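The Rustad File and the Limits of a Second Statement

3 min read
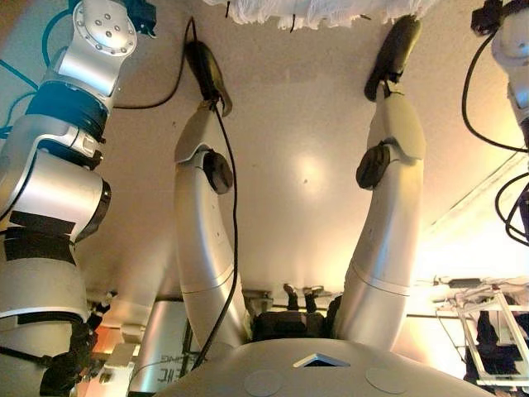 The decision by the Veltport coroner to reopen the inquiry into the death of the singer Gøran Rustad has been welcomed by many of his admirers, and I share in that welcome with certain reservations. Rustad died 18 years ago after a fall from a stairway at the Cabrera Hotel, at the close of a concert tour for the Timar label. The original finding was accidental death. It rested in large part on the statements of two people who had been on the same floor that evening, and those statements have always troubled me. They resemble the pair of silver arms in the photograph, one mirroring the other on the way up and both coming to rest against the same pale ceiling. Agreement of that kind may be honest. It may also show that two accounts were shaped together, and the first inquiry did not ask which it was.

The present review follows a new statement from Jonatan Sæther, who served as Rustad's tour manager and was one of the two original witnesses. Mr. Sæther now maintains that there was an argument in the corridor shortly before the fall, and that he left it out of his first account at the request of another member of the party. He has not named that person publicly. His statement was given under oath, and he has agreed to be questioned on it in November.

Readers have written to ask whether I regard the new statement as credible. I am not in a position to say. A witness who corrects his account after so long a period deserves a fair hearing, and he must also expect to be asked why the correction was not made sooner. Mr. Sæther has a memoir under contract. That fact does not make his statement false, but it should be disclosed whenever the statement is quoted, and several entertainment programs have failed to do so.

The case file released last spring runs to 442 pages. I have read it in full, including the hotel's maintenance records, which have received very little attention. They show that the lighting on the east stairway had been reported as faulty on two occasions in the week before Rustad's death. The repair was entered as complete, without a signature. Any new finding will need to address this entry, whether or not there was an argument upstairs.

I would also ask for restraint where the family is concerned. Rustad's sister has declined all interviews, and her silence has been treated in some quarters as though it were evidence. It is not. She was abroad at the time of the tour and appears in the file only as next of kin.

The recordings from that final tour, long held back, are to be issued by Timar under the title Jiden. I have received more than 250 messages about the release, many from readers who feel that it should wait until the coroner has reported. I agree with them, and I have written to the label to say so. No reply had been received when this post was prepared.

A note on the hearing itself will follow once the list of witnesses has been published.

Posted Oct 7, 2025

Contact | © All rights reserved | Back to top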